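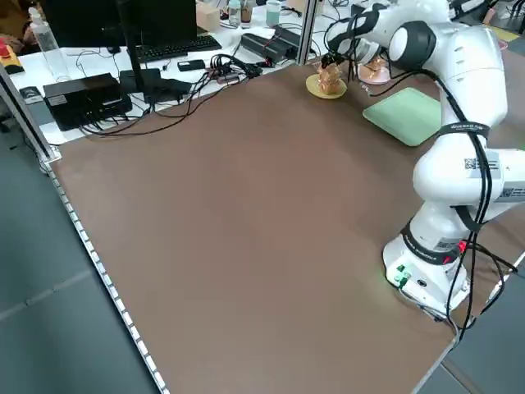 Yellow dish, pink plate and green tray on the brown table.

Hi all, quick catch-up on the Killcombe table-setting work for March. We've settled on one small set of tableware and I'm really happy with it! The colours are easy to tell apart, even for me before my first coffee. Spending sits at $3,206, with 51 lines of the activity list written up and 4 still to draft.
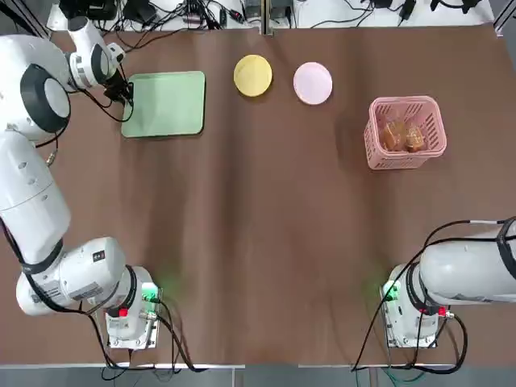

I'd also like to keep the brown surface for the next stage (Plareo suggested white, but I find it glary by mid-afternoon). Still owing from us: the wording for the basket activities, and a decision on spare plates. Hviid quoted $141 for a second set, delivery included, so could you let me know if that's okay?
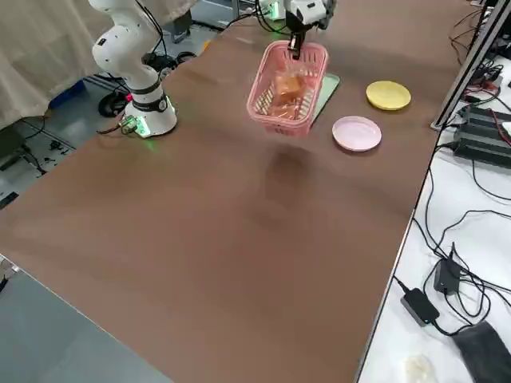
Pink basket over the table, with the two plates empty.

Next report in April.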